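Home Setup Operation Open Day Support
2 min read

4. Running the hand-held gripper demonstration

4.1 Seat the operator at the table, one gripper in each hand.
4.2 Place the clear container between the grippers with its lid open.

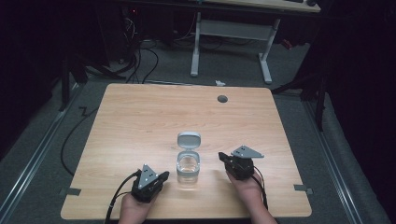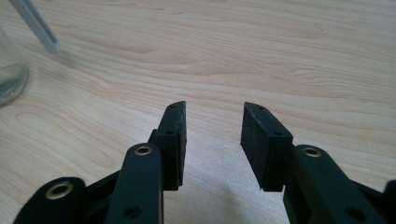
4.3 Check that both foam pads on each gripper are seated — replace any that lift at the corner.
4.4 Start the Guvley recorder and wait 7 seconds before moving.
4.5 Close and reopen the lid once per take. Stop at 63 takes.

CAUTION: Keep visitors outside the floor rails.

NOTE: Pads are rated for 3,000 closures. Order spares from Garg.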